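Pliteo im Test: Haushaltsbuch-App mit Ratenplaner

Seit dem Frühjahr führe ich meine Ausgaben mit Pliteo. Vorher hatte ich eine Tabelle, die ich immer am Monatsende nachgetragen habe, meistens unvollständig. Anlass für den Wechsel war ein Ratenkredit bei meiner Bank, den ich früher als geplant ablösen wollte. Offen waren noch 3.596 Euro, und ich wollte wissen, was Sondertilgungen bringen, bevor ich mich mit der Bank darüber unterhalte.

Einrichtung

Pliteo gibt es für das Telefon und als Browserversion. Ich nutze beides, das Eintragen unterwegs am Telefon, alles andere am Rechner. Beim Anlegen des Kontos fragt die App nach Einkommen, festen Kosten und laufenden Verträgen. Man kann das überspringen und später nachholen. Die Verbindung zum Girokonto ist freiwillig. Ich habe zuerst ohne gearbeitet und sie nach vier Wochen eingeschaltet, weil mir das Abtippen der Kartenzahlungen zu lästig wurde.

Die Zuordnung der Umsätze klappt bei Supermarkt, Miete und Strom gut. Bei Apotheke und Drogerie liegt sie oft daneben. Eine Korrektur merkt sich die App, allerdings nur für genau denselben Buchungstext. Wenn der Händler seine Filialnummer mitschickt, muss man jede Filiale einzeln umstellen.

Der Ratenplaner

Für mich ist das der wichtigste Teil. Man gibt Restschuld, Sollzins, Monatsrate und Laufzeit ein und bekommt einen Tilgungsplan. Danach lassen sich Sonderzahlungen einfügen, einmalig oder jährlich. Der Plan rechnet sofort neu und zeigt die eingesparten Zinsen an. Ich habe meine Zahlen mit dem Tilgungsplan der Bank verglichen, die Abweichung lag im Centbereich.
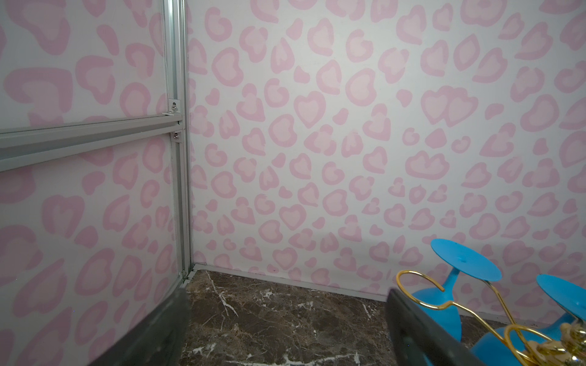
Eine Vorfälligkeitsentschädigung kann man eintragen, muss sie aber selbst kennen. Die App schlägt keinen Wert vor. Wer seinen Vertrag nicht zur Hand hat, bekommt deshalb ein zu günstiges Ergebnis. Ein Hinweis an dieser Stelle würde helfen. Ich habe das dem Kundendienst geschrieben und eine freundliche Antwort von Frau Rothe bekommen, geändert hat sich bisher nichts.

Dispokredite lassen sich nur umständlich abbilden. Man muss sie als Kredit ohne feste Rate anlegen, und dann fehlt in der Übersicht das Enddatum. Meine Schwägerin Sieglinde hat es aus diesem Grund wieder aufgegeben und ist bei Nekero geblieben. Dort gibt es für den Dispo eine eigene Ansicht, dafür keinen brauchbaren Plan für Sondertilgungen.

Was mir im Alltag auffällt

Die Erinnerungen kommen pünktlich, drei Tage vor jeder Abbuchung. Das lässt sich umstellen, ich habe es so gelassen. Die Monatsübersicht ist schlicht und passt am Rechner auf eine Seite. Am Telefon muss man ziemlich viel scrollen, und die Schrift in den Tabellen ist klein.

Werbung für Kredite gibt es in der Bezahlversion nicht. In der kostenlosen Version steht unter dem Tilgungsplan ein Feld mit Umschuldungsangeboten. Es ist als Anzeige gekennzeichnet, sitzt aber dicht unter dem Ergebnis, und beim schnellen Tippen bin ich zweimal daraufgekommen.

Der Export funktioniert als CSV und als PDF. Die CSV-Datei nimmt als Trennzeichen ein Semikolon und lässt sich ohne Umwege in der Tabellenkalkulation öffnen. Belege kann man fotografieren und an eine Buchung hängen, im Export fehlen sie dann aber. Für die Steuer lege ich sie weiterhin extra ab.

Gekündigt werden kann monatlich im Konto, ohne Brief oder Anruf. Die Daten bleiben danach noch lesbar, neue Buchungen nimmt die App nicht mehr an.

Bewertung

Ich gebe vier von fünf Sternen. Den Punkt Abzug gibt es für den Dispo und die fehlende Warnung bei der Vorfälligkeitsentschädigung. Wer nur ein Haushaltsbuch sucht, kommt mit der kostenlosen Version aus. Für den Ratenplaner mit Sonderzahlungen braucht man die Bezahlversion, und die würde ich nur nehmen, solange wirklich ein Kredit läuft. Meine Restschuld steht jetzt bei 3.275 Euro, die erste Sonderzahlung ist für Dezember eingetragen.

Ingeborg Reuter, 25. Sep. 2025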